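4.3 Preparing the writing cell after a tool change

This section applies to the Daltley writing cell fitted with the two-finger gripper. It shall be followed after every tool change, after any collision stop and at each 263-hour service. The work is to be carried out by a trained operator. Questions should be referred to the cell supervisor, Naheed Cheema.

CAUTION: Keep hands clear of the fingers whenever the arm is powered. Set the speed limit to 5 per cent before entering the guarded area.

1. Switch the controller to manual mode and hang the warning tag on the start panel.

2. Wipe the board and the tray with a dry cloth. Faint ghosting from earlier writing may be left. Ink that has built up must be removed.

3. Command the fingers fully open, wait 60 seconds, then command them fully closed. When closed, the tips must meet evenly, with nothing held between them.

4. Check the wrist camera view with the fingers in each position. Both tips must be visible from the lower edge of the view.

5. Load the marker and run the test program DIGIT. Compare the written numeral with the reference sheet.

Wrist camera, fingers open; wrist camera, fingers closed; fixed camera, numeral 5 on the board.
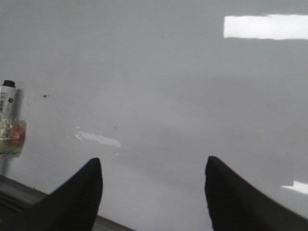
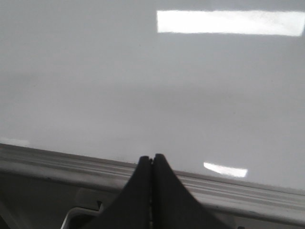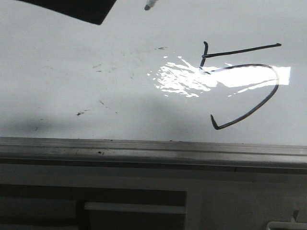
6. If a curved stroke is shaky, reduce the writing speed by one step and repeat the test. If it remains shaky, check the finger mounting screws for play.

7. Record the result in the cell log, remove the tag and return the controller to automatic mode.

NOTE: Glare from ceiling lights can hide part of a stroke from the cameras. Judge the line by eye at the board before altering any setting.

NOTE: Finger pads are replaced after 2,000 grip cycles. Order them through Tassanee Chuensuk at the Ratanaporn stores, quoting the serial number on the wrist flange.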